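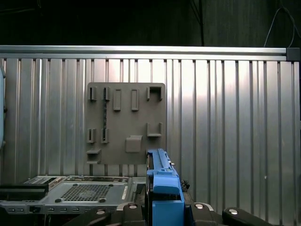
**zsimanjuntak** wrote (6/18/19):

Question on backup retention. We keep 399 nightly sets on a Sutumon share, full copies, no pruning. Restore of a single folder from the Markumport office took nearly 7 hours. Is the share the bottleneck or the catalog?

---

**elter_admin** wrote:

Catalog. Full copies with no pruning means it scans every set before it returns a path. Keep 3 monthly fulls, use incrementals between them, and rebuild the index.

---

**h_uzor** wrote:

Disagree. I ran the same layout until July of last year and the index was fine. Check the disks first. Old desktop towers used as backup targets are usually the slow part.

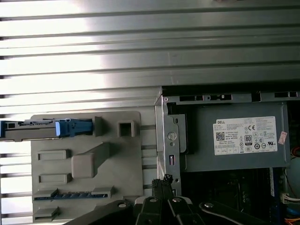 *Inside a desktop tower, drive tray at left.*

---

**zsimanjuntak** wrote:

Disk read test is normal. The catalog holds 1,717 entries for one folder, most of them duplicates. 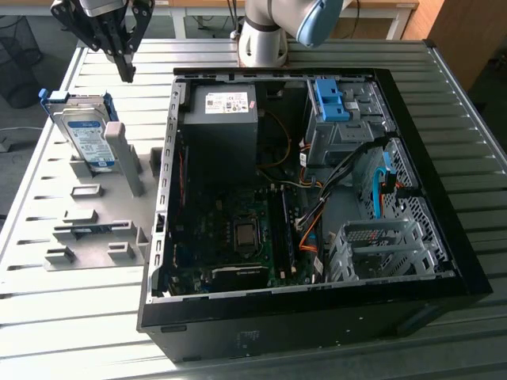 So I'm inclined to go with the rebuild. Does Imai lock the share while it runs?

---

**elter_admin** wrote:

Yes, read-only until it finishes. Start it after the nightly job.

---

**h_uzor** wrote:

Fine, but run a test restore before you delete any fulls. A clean index doesn't prove the data is good.

- Halima Uzor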